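Forums > Growing > Fruit Storage > Ethylene and ripening in a shared store

vbartos
Lost a third of my Conference pears by the end of October. Store is a brick outhouse, 3 degrees overnight, slatted trays, apples on the lower shelves and pears above. Humidity looks fine on the Skilberg meter. Is ethylene from the apples enough to do this?

K_Naidu
Yes. Pears respond to very low concentrations. Move the apples out, or put the pears in a separate box with its own vent.

nomura_t
Disagree. At 3 degrees the response is slow, and a vented outhouse won't hold enough gas to matter. I'd look at picking date first. Conference left on the tree too long breaks down from the core whatever you store next to it.
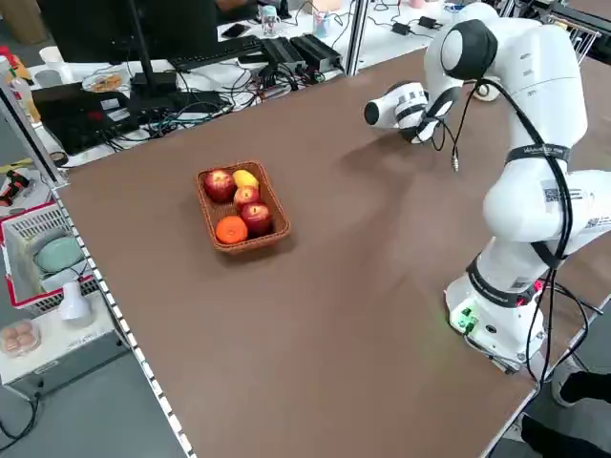
Citrus is a separate case. It doesn't ripen further after picking, so ethylene mostly affects the skin colour and the button end. Apples on pears is the only pairing I'd argue over.

K_Naidu
"Slow" over six weeks is still six weeks. What does it reach by day?

vbartos
Up to 11 in the afternoons. Picked mid-September, a bit late. Core was brown in most of them.

nomura_t
Brown core fits late picking. 11 is too warm either way.

K_Naidu
Agreed on 11 - but I'd still split them.

Recent topics
Suvodeck trays: slat spacing
Wada pear, keeping quality
Insulating a brick outhouse
Skilberg meter reads high below 5 degrees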